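Talk notes, 24 October 2019. 20 min slot, leave 5 for questions. WATER BOTTLE!!

**Slide 1 – title.** Don't read it out. Say hi, thank Etelka Vörös for the invite.

**Slide 2 – why small offices waste so much coffee**
- start with the Promness story (kitchen, four machines, one plug)
- wait for the laugh, move on if none
- then the question: who here threw out coffee this morning? Hands.

**Slide 3**

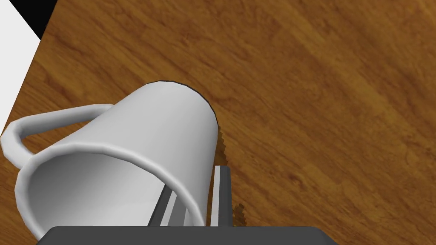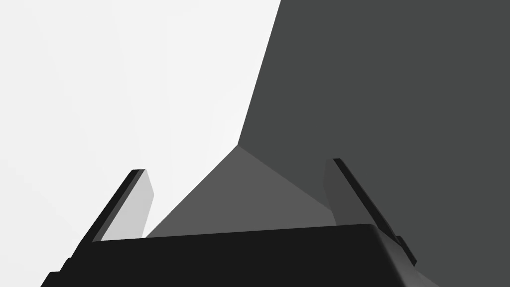
*Renders. White mug in the first, dark gripper up close in the second.*

- 10 seconds max, keep talking over it
- bridge: we all love to talk about cups. Cups are the easy bit. Brewing too much is where the money goes

**Slide 4 – the numbers**
- Eklow office, one year: 2000 pots brewed
- 1437 finished. The rest down the sink
- let that sit. Dont rush!!
- most of the dumped pots were made after 2 pm – people brew a full one for one person

**Slide 5 – what Lalis did**
- smaller pot after lunch. Same beans, same machine
- sign on the door with time of last brew (dry erase, cheap)
- 1173 pots the next year, 137 dumped
- somebody will ask if they just drank less. Yes, a bit. Staff went down too in August, say so up front

**Slide 6 – what flopped**
- Sengar tried a sign-up sheet. Lasted three weeks
- thermos idea: coffee tasted of soup. Settimio Rizzi still brings it up, he's in the audience, look at him here
- pods – fine but the trash bin filled up twice as fast. Skip if over 12 min

**Slide 7 – try this Monday** (change to "next week", half of them are part time)
- write down every pot for five days, time + how much left
- no app!! paper on the fridge
- then cut the worst pot of the day. Only that one

**Slide 8 – questions**
- likely: tea? didnt measure it
- likely: who washes the pot? rota, see handout p. 2
- if quiet ask Etelka about her old office, she has the descaling story
- handouts are in the blue folder, put some by the door befroe I start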